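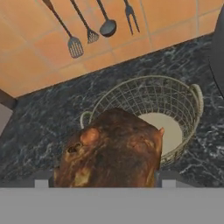

Brown loaf, wire basket behind it.

I have been making the same bread for a little over a year now, and people keep asking for the routine, so I am writing it down. It is a plain sourdough with some rye in it. I don't have a special method. Most of what I know came from getting it wrong in our old apartment in Brevwood, where the oven ran hot on one side and the kitchen was cold from November until March.

The starter lives in the fridge and gets fed once a week, usually the night before I bake. I used to feed it every day and pour half of it down the sink. Then we went away for 20 days, I forgot to ask anyone to look after it, and when we got back it had a layer of gray liquid on top. I poured that off, fed it twice, and it was fine. I stopped feeding it daily after that.

For one loaf I use 200 grams of rye and make up the rest with ordinary bread flour from the supermarket. I tried the expensive flour from the Ostrowski mill for a few months. It made good bread. The cheap one also makes good bread, and the shop that carries Ostrowski is a bus ride across town, so I quit buying it.

I mix the dough after breakfast. Flour and water go first, then the starter, then the salt once it has rested a while. I fold it when I walk past and remember to. Some days that is 6 times and some days it is two. With this much rye in the dough I can't tell the difference in the finished loaf. With all white flour I could, so keep that in mind if you leave the rye out.

The part I got wrong for longest was the rise. Every recipe I read gave a number of hours, and I followed the number. In a cold kitchen the dough was not ready and I baked it anyway, and it came out dense at the bottom with a big hole under the top crust. Now I look at the dough. If it has puffed up and wobbles when I move the bowl, I shape it. In January that takes 7 hours. In summer it is done by lunch.

Shaping rye dough is sticky work. Wet your hands and keep it short. I used to add more flour until it behaved, and all that did was leave dry streaks inside.

Then it goes in the fridge overnight and into a hot pot in the morning, lid on for the first part and off for the rest. I take it darker than most people would. My mother thinks it is burned every time. She eats it.

We moved to the Avgate house last spring and I had to learn the oven again. This one is even on both sides but slower to heat than the dial says. I bought a cheap oven thermometer and it has been the most useful thing in the kitchen.
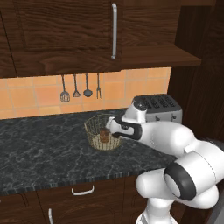
Lama Hakim wrote under my last bread post that she gave up on rye altogether, that hers was gummy in the middle however long she baked it, and did I cut mine while it was still warm. I did, for months, and mine was gummy too. Leave it until the next day if you can stand to. The rye needs the time to set. If it is still gummy after a full day, try ten more minutes in the oven with the lid off.

It keeps for most of a week, cut side down on the board. After that I toast it. The ends go in the freezer for soup.

Next I want to try it with caraway, which my husband is against.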